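Re: [claltley-list] Snack table, summer swap meet
From: Araceli Tlapale
Date: 23/06/2020

Marek Brabec wrote:
> Are we doing the snack table again or not? Last time we ended up with
> 400 paper plates and hardly any food. Also I need to know if Grumside
> hall still wants the $100 deposit up front. I can bring drinks but not
> ice, my freezer is full.

Yes to the table. Yes to the deposit, I paid it already, receipt is in the blue folder. Don't buy plates!! We still have the old ones in the Ongart closet, top shelf, behind the extension cords.

Rules this time from the hall: wrapped food only. No crock pots, no home baked stuff, no cut fruit. I know, I know. Chips in small bags, granola bars, wrapped candy, juice boxes. Gummies went fast in January so more of those please, any kind, just keep them in the little sealed packets. Trolli is fine, store brand is fine. 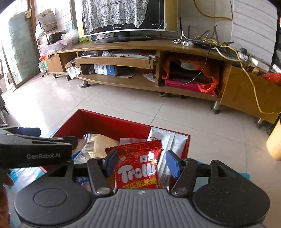

Marek wants to know if homemade jam for the swap side counts as food, and he says if it does then half the people from Flurkau won't bother driving over. I asked the hall. Sealed jars are ok on the swap tables, just no opening them and no tasting spoons. So tell the Flurkau folks to come.

Other stuff, quick:

Doors at 7 for setup, side entrance, front stays locked. Door code is 1596, please dont forward this email outside the list.

Still need somebody with ice and a cooler. Still need two folding tables, mine has a bad leg.

Peanuts: keep anything with nuts on the far end by the window, with a sign. I'll make the sign.

If you're bringing seedlings lable them this time, I have a tomato here that is definately a pepper.

Gotta run, call me if it's urgent

Araceli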